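Opinión

El brazo que se alquila por meses: conviene leer el contrato antes que el catálogo

1 de febrero de 2025

La oferta que Plernik presentó en enero a las pequeñas y medianas empresas de envasado merece una atención mayor de la que ha recibido. Bajo el nombre comercial de Buvard, la compañía propone un puesto robotizado de sobremesa, compuesto por un brazo, una pinza de dos dedos, una cámara instalada en la muñeca y un servicio remoto de entrenamiento, mediante una cuota mensual y sin desembolso inicial. El material publicitario insiste en la facilidad de la puesta en marcha. El documento contractual, considerablemente más extenso, insiste en otras cosas, y es en él donde debe situarse el debate.

Quien suscribe estas líneas ha tenido ocasión de examinar el producto en el taller de preparación de lotes de Stostley, donde se arman surtidos de alimentación para regalo. El encargo consistía en tomar cajas ligeras de cartón impreso y depositarlas, con la orientación adecuada, en una bandeja. No se trata de una tarea espectacular. Precisamente por ello resulta representativa de lo que una empresa de este tamaño puede esperar de la automatización durante los próximos ejercicios.

La primera consideración se refiere al precio. La cuota de Buvard asciende a 358 euros al mes por puesto, con un compromiso mínimo de 12 meses. La cifra es competitiva y sería injusto negarlo. Sin embargo, el contrato separa de ella la incorporación de cada nueva referencia, es decir, de cada artículo que el sistema deba aprender a manipular. Para una empresa con un catálogo estable, la separación carece de importancia. Para un taller de surtidos, cuyo catálogo cambia con cada campaña comercial, constituye el centro de la cuestión económica. En Stostley, la suma de las incorporaciones previstas para el primer año elevaba el presupuesto en 3,209 euros por puesto, según la notación empleada en la propuesta de Plernik, que escribe el separador de millares a la manera inglesa y obliga al lector español a detenerse en el dato.

Cabe preguntarse qué se entiende por referencia nueva. El anexo técnico la define como todo artículo que presente «una variación sustancial de forma, masa o superficie». La redacción es insuficiente. Una caja de galletas que conserve sus dimensiones y modifique el estampado, ¿presenta una variación sustancial de superficie? El servicio comercial respondió que no. El servicio técnico respondió que dependía del contraste con la mesa de trabajo. Ambas respuestas pueden ser razonables por separado, pero la factura es una sola, y el cliente tiene derecho a conocer el criterio antes de firmar.

La segunda consideración atañe al rendimiento. Plernik ofrece una prueba previa con los artículos del cliente, práctica que debe elogiarse y que otros proveedores harían bien en adoptar. En la prueba realizada en Stostley se efectuaron 71 ciclos con supervisión, sobre cajas alargadas dispuestas en posiciones diversas. El informe entregado al término de la jornada consignaba los ciclos completados y los interrumpidos, junto con el tiempo medio de cada operación. No consignaba el estado del cartón después del agarre. En el sector del regalo, una caja con una arista hundida se retira de la venta aunque su contenido permanezca intacto. Un informe que considera satisfactoria toda caja que llega a su destino mide una magnitud distinta de la que interesa al comprador.

La objeción admite remedio. La fuerza de cierre de la pinza puede ajustarse, y el manual dedica a ello un capítulo claro y bien ordenado. También puede registrarse el estado de cada envase antes y después de la operación, con las imágenes que la propia cámara de muñeca proporciona. Lo que se echa en falta es que tal registro forme parte de la prueba ordinaria, y no de un módulo complementario que se contrata aparte con el nombre de Mowat.

Sobre este módulo conviene detenerse. Mowat conserva las imágenes de trabajo, las clasifica y permite consultarlas por fecha, por turno o por artículo. Su utilidad es indudable. Cuando un pedido llega dañado al cliente final, la posibilidad de comprobar en qué condiciones pasó la caja por el puesto resuelve discusiones que hoy se cierran por cansancio. Ahora bien, las condiciones generales autorizan a Plernik a emplear esas imágenes para mejorar sus modelos, sin plazo y sin contraprestación. La cláusula se presenta como habitual. Que lo sea no la convierte en equilibrada. Los envases, las mesas y los modos de disponer el género forman parte del saber de una empresa, y su cesión debería negociarse de manera expresa.

No se defiende aquí una negativa general. La mejora de los modelos beneficia también al cliente, y un proveedor privado de datos reales difícilmente podrá ofrecer un servicio fiable. Se defiende una cesión limitada en el tiempo, circunscrita a la finalidad declarada y acompañada de una reducción en el coste de las incorporaciones. Si el material recogido en un taller facilita el aprendizaje de las referencias de otro, parece justo que el primero participe del ahorro.

La tercera consideración es de orden laboral. El catálogo de Buvard afirma que el puesto «no requiere personal especializado». La afirmación es exacta en lo que concierne al arranque y al paro del equipo. Es discutible en lo demás. Alguien ha de fijar la altura de la bandeja, mantener despejada la superficie, vigilar los reflejos de la iluminación y decidir cuándo una serie de agarres fallidos obliga a detener la línea. Esas funciones exigen criterio, y el criterio se adquiere con formación retribuida. La propuesta económica incluye una sesión inicial a distancia, insuficiente para un equipo que trabaje a turnos. Las empresas que contraten el servicio deberían presupuestar horas de aprendizaje desde el primer mes y reconocer la nueva responsabilidad en la categoría profesional de quien la asuma.

Tampoco parece prudente confiar la continuidad de la producción a una conexión externa. El puesto puede seguir ejecutando las tareas ya aprendidas cuando se interrumpe el enlace, pero la corrección de errores y la validación de artículos nuevos dependen del servicio remoto. El contrato fija un plazo de respuesta para las incidencias, sin establecer penalización alguna en caso de incumplimiento. Un plazo sin consecuencias equivale a una declaración de intenciones. En campaña, cuando los pedidos se acumulan en pocas semanas, el cliente necesita una garantía exigible.

Debe señalarse, en favor de Plernik, la sobriedad del equipo. El conjunto ocupa poco espacio, los dedos de la pinza se sustituyen con facilidad y las piezas de desgaste figuran en una lista de precios pública. La documentación en español es correcta, circunstancia menos frecuente de lo deseable. La devolución al término del compromiso mínimo se realiza sin cargo, siempre que se conserve el embalaje original. Son virtudes concretas, que facilitan la decisión a empresas sin departamento de ingeniería.

El juicio, por tanto, ha de ser favorable con reservas. Buvard es un producto serio para catálogos cortos y estables, y una apuesta incierta para quienes renuevan sus surtidos varias veces al año. Antes de suscribirlo, procede exigir por escrito la definición de referencia nueva, la inclusión del estado del envase en la prueba previa, un límite temporal a la cesión de imágenes y una penalización por demora en la asistencia. Ninguna de estas peticiones altera la naturaleza del servicio. Todas ellas pueden incorporarse en un anexo de dos páginas, y la disposición del proveedor a redactarlo ofrecerá una medida útil de su voluntad de permanencia en este mercado.

Las asociaciones sectoriales podrían, además, elaborar un modelo común de dicho anexo. La negociación individual coloca a cada taller en posición de inferioridad frente a un contrato de adhesión, y el coste jurídico de revisarlo supera con frecuencia el de la primera cuota. Un texto compartido, revisado cada año, daría a los proveedores una referencia conocida y a los compradores un punto de partida razonable. 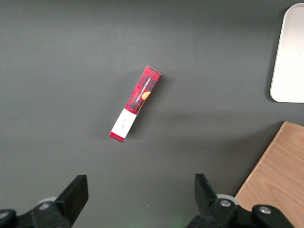

¿Qué gasto debe calcular en primer lugar una empresa que estudie contratar Buvard?

El correspondiente a la incorporación de referencias nuevas durante el primer año, que se factura aparte de la cuota mensual y depende de la frecuencia con que cambie el catálogo.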